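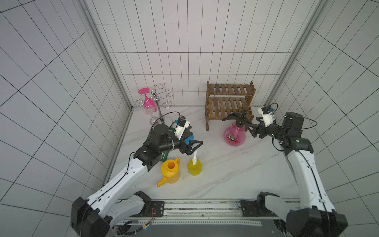 How to Clean and Reseal the Grout in a Tiled Bathroom

When we moved into the house on Jarlow Street I was convinced the bathroom grout was brown. I liked it, even! Then one evening I dropped a bottle of peroxide behind the toilet, went off to find a towel, got distracted by the phone (my sister, so a good long while), and came back to a stripe of pale gray running along the floor like a chalk line. So much for brown. It took me most of a February to get the rest of the room to match that stripe, and I made a few mistakes along the way that I'd like to save you from.

What you'll need

A stiff nylon brush with a narrow head, plus an old toothbrush for the corners
Baking soda, one ordinary box
Oxygen bleach powder (the kind sold for laundry, with no chlorine in it)
A bucket, a sponge and more old towels than you think
Rubber gloves and something soft to kneel on
Penetrating grout sealer and a small applicator bottle with a brush tip
A fan, or a window that opens

Please don't use a wire brush. I tried one on a patch behind the door and it left little gray scratches on the glaze that I still look at every morning while I brush my teeth. And keep vinegar well away from marble or any other natural stone, as the acid will eat into the surface. If you have cement grout it isn't wonderful for that either, whatever your grandmother swears by.

Step 1: Sweep, vacuum and rinse

Get the hair and dust up first, dry. Once it's wet it turns into a sort of felt and you'll be picking it out of the joints for an hour. Then go over everything with plain warm water and let it sit a few minutes.

Step 2: Start with the gentle stuff

Mix baking soda with enough water to make a paste about as thick as toothpaste. Rub it along the joints with your finger, leave it while you have a cup of coffee, and scrub in short strokes along the line. Do a small patch, wipe it, and see what you've got. If it comes up nicely, wonderful, carry on and skip the next step altogether.

Step 3: Bring in the oxygen bleach

For the stubborn parts (mine were by the tub and in front of the sink), dissolve the powder in hot water following the amount on the package. Open the window. Pour or sponge it on so the joints are properly flooded, and give it 15 minutes or so before you scrub. Work from the far corner toward the door! I say this as a person who once had to wait on the edge of the tub in wet socks.

If you have stone in the room, check that your powder says it's safe for it, and test it somewhere out of sight.

Step 4: Rinse more than seems reasonable

Any cleaner left behind dries to a white haze, and the sealer won't soak in through it. Change your water often. I do three rinses and then go over the floor with a dry towel under each foot, shuffling about like a penguin, and it works beautifully.

Step 5: Look for cracks and let it dry

With everything clean you'll finally see where the grout has crumbled. Scrape the loose bits out and fill those spots with a matching grout before you seal. My neighbor Emilian Preda, who tiled his own kitchen and then mine, told me to write down the color name from the box and tape it inside the vanity, and I've been grateful for that twice now. New grout needs time to cure, so go by the package. Even with no repairs, leave the room a full day with the fan running. We all showered at the gym and complained.

Step 6: Seal it

Squeeze a thin line of sealer along each joint and let it soak in, then wipe whatever is sitting on the tile before it dries. The label on yours will say how long. Do the walls first, top to bottom, and the floor last. Most sealers want a second coat.

To check your work once it has cured, drip a little water on a joint. It should bead up. If it sinks in and the line goes dark, that spot needs another pass.

Keeping it up

We keep a squeegee hanging in the shower, and whoever is last out uses it, in theory. I mop with a drop of mild dish soap and run the water test again every spring. The patch in front of the sink always goes first, so I usually reseal just that and leave the rest for another year.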